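How to Clean and Level a Glass Patio Table

Glass tops collect pollen, hard water spots and a gray film that plain hose water won't move. The job takes 40 minutes, plus drying time. Do it in the early morning or in the shade, while the glass is cool.

You will need:
Dish soap and a bucket of lukewarm water
White vinegar
A soft brush and two microfiber cloths
Thin rubber or plastic shims

Step 1. Clear the table and rinse off the grit. Grit is what scratches glass, so don't wipe until it has been rinsed.

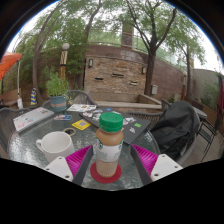 Step 2. Wash the top with soapy water, working from the middle out. Smooth glass needs only a cloth. A top with a rippled surface like this one holds dirt in the low spots, so go over it with the brush in small circles, then turn and go across. Rinse well and wipe dry.

Step 3. Treat the water spots. Mix equal parts vinegar and water, lay a soaked cloth over the spots and leave it for a few minutes. Keep vinegar off bare metal and stone pavers. Our water in Indasden is hard and I usually have to do this twice.

Step 4. Check the level. Set a spirit level on the glass, read it, then turn it a quarter and read it again. Shim the low leg until both readings agree. On soft ground use a paver under each leg – shims just sink.

Step 5. Look at the pads between the glass and the frame. If they are flat or cracked, replace them. Lift the glass with a helper and stand it on a folded blanket. I used the clear Gako pads last May and they have held up.

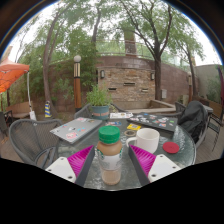
A reader in Grornton wrote that vinegar did nothing for her spots until she let the cloth sit for much longer, and that she now dries the glass every time the sprinklers have run. Drying does help. Spots that have been there for years may be etched in, and no cleaner will take those out.

Wash the top monthly in summer. Cover it or store the glass upright for winter.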